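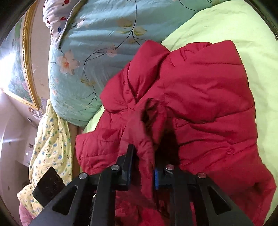
Orora Quilted Puffer Jacket, Red

We've carried a lot of puffers at Darden, and this is the one our own staff keep buying (Gerrit Bosman has two). It's a bright, cheerful red with a slight shine to it, and the quilting runs in channels that give the whole jacket that soft, ridged look. You can spot a friend in it from the far side of the Dostville station parking lot, which I've done more than once!

It's warm without being stiff. I wear mine over a thin sweater in the morning and over a T-shirt by 3 p.m., and it scrunches down small enough to live in a tote bag. Sleeves are cut a little long, so if you're between sizes, go down one.

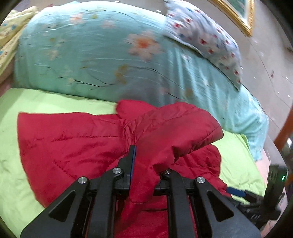
Folding takes a minute once you know the trick. Lay the jacket out flat on a bed, front down, and smooth it from the hem up to push the air out. Bring the sleeves in across the back, fold the sides to the middle, then roll from the bottom toward the collar. Go slowly with the roll, as the fabric is slippery and likes to spring open. If it comes out of a suitcase looking flat and creased, hang it up overnight and give it a good shake in the morning. The puffs come right back.

Details
Color: red
Sizes: XS to XXL
Pockets: 2 outside, 1 inside, all with zippers
Weight, size M: 1 lb 3 oz
Care: machine wash cold, gentle cycle. Tumble dry low with a couple of clean tennis balls. No fabric softener, no iron.
Item number: 2301

From customers

"Bought it for a week at my sister's in August, which sounds silly, but she's up in the hills and it was freezing at night. Ended up using it as a pillow on the bus too." Amr Younis

"Great color. Zipper was a bit stubborn the first few days and then fine." Jailson Falcão

Also comes in navy and moss green. The kids' version is on its way, sizes 4 to 12, and we'll add it to this page when the boxes get in.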